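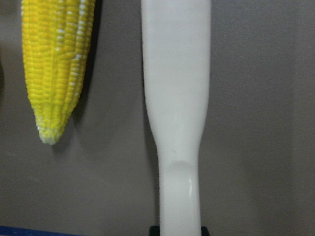

Week 3: Can machines do the chores yet?

Search this module Go

Nearly! And the "nearly" is where all the good problems live. Sweeping up takes two tools that must agree with each other — one pushes, the other waits at the right angle. Read the Grurkden notes before the seminar and pick one chore you did in September. Break it into 8 steps, then mark the step you'd least trust to a machine.
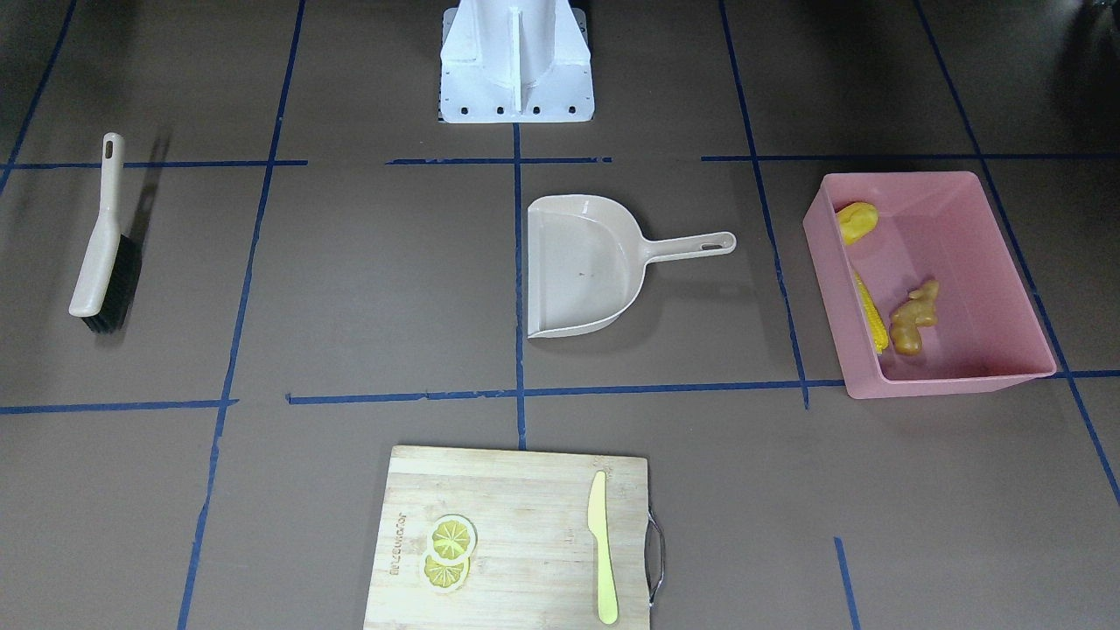 Fig. 3.1. Brush, dustpan, pink bin and chopping board on a taped work surface.

Plans are 200 words at most, due Monday, October 2, 2023.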